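Caderno de bancada — Plovurora, sala dos fundos
janeiro
por Oluwaseun Ekpo

Última atualização: janeiro, 18h40

Imprimir | Enviar por e-mail

Volto à pergunta que a minha sogra me fez no almoço, e que eu respondi mal porque estava de boca cheia: afinal, essas máquinas já arrumam uma casa ou não arrumam? Disse que sim, em parte, e ela me olhou como quem olha para um encanador que promete voltar amanhã. Passei a tarde pensando numa resposta melhor e vou tentar escrevê-la aqui, para mim e para quem mais abrir este caderno atrás dos parâmetros da Dauda (estão na página anterior, com a letra feia de sempre).

Começo pelo que vai bem. Pegar uma peça rígida, de tamanho conhecido, num lugar conhecido, e pôr em outro lugar conhecido: isso está bom, e fico contente de poder dizer. Na oficina, a célula da Grustora alimenta a prensa o turno inteiro e o pessoal já nem levanta a cabeça quando ela começa. Mas aquilo é uma prensa, com gabarito, com batente, com tudo parafusado onde tem de estar. A cozinha da minha sogra não tem batente nenhum! Tem a gaveta que só abre levantando um pouquinho, tem o pano de prato que muda de forma cada vez que a gente larga, tem a tampa que parece encaixada e não está.

Por isso o nosso trabalho deste mês é com tarefas pequenas, dessas que uma pessoa faz conversando. Caixa e frasco, por exemplo. Parece bobagem, e eu mesmo achei bobagem na primeira manhã, até tentar fazer com as garras na mão em vez dos dedos. A gente perde o tato quase todo. Perde aquele ajuste que o polegar faz sozinho quando o plástico começa a escorregar, e que eu nem sabia que fazia. Fiquei com o antebraço doendo e com muito mais respeito por qualquer repositor de supermercado.

A meta da rodada são 300 demonstrações. Até a hora do café tínhamos 66 aproveitáveis, e descartamos 9 por causa de sincronismo — o relógio de um dos lados se adianta depois de um tempo ligado, e ainda não sei se é o cabo ou o programa. Aposto no cabo, mas já apostei no cabo outras vezes e perdi. Se alguém tiver paciência de trocar o conector e repetir, deixei um novo na gaveta de cima, no saquinho.

Outra coisa que quero deixar anotada enquanto lembro: a política treinada com os dados da Tuvel acerta bem a aproximação e erra no fim. Chega bonito, devagar, alinhada, e aí fecha um tantinho cedo e empurra o frasco para longe. Vi isso tantas vezes que comecei a torcer em voz alta, como se fosse futebol. Minha impressão (é só impressão, não medi) é que as nossas demonstrações têm pouca variedade justamente nesse último pedaço do movimento. A gente aprende o jeito fácil e repete o jeito fácil. Amanhã queria pedir a todos que peguem o frasco de lado, torto, por cima, como der, e que não tenham vergonha de uma pegada feia, desde que ela termine em pegada.

Quanto à minha sogra: acho que a resposta certa é que a máquina já sabe guardar uma coisa que a gente ensinou a guardar, na mesa em que ensinou. Dobrar lençol de elástico, não. Decidir o que vai para o lixo, não, e eu nem queria que decidisse. Lavar panela queimada eu ainda faço, com palha de aço, e faço mal. Entre a mesa daqui e a pia dela há um caminho comprido, que me parece mais comprido depois de uma tarde de trabalho do que parecia de manhã, mas também me parece um caminho que se anda.

Para quem for usar a sala depois de mim: são 2 garras, guardem as duas na mesma prateleira, por favor, e enrolem os cabos sem dobrar no pé do conector. O papel da mesa eu troco quando chegar a bobina nova.
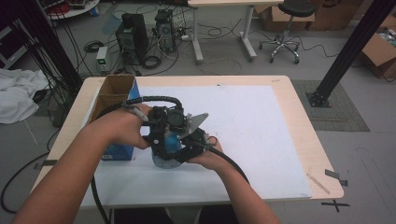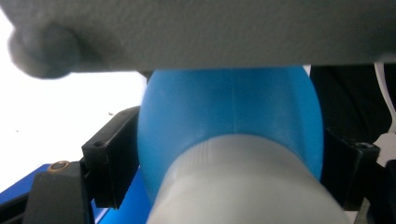
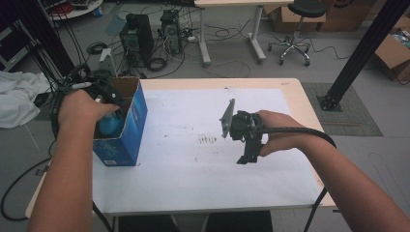 Rodada de caixa e frasco, janeiro. A primeira e a última foto mostram a mesa; a do meio, os suportes pretos da garra de perto, com a peça azul entre eles.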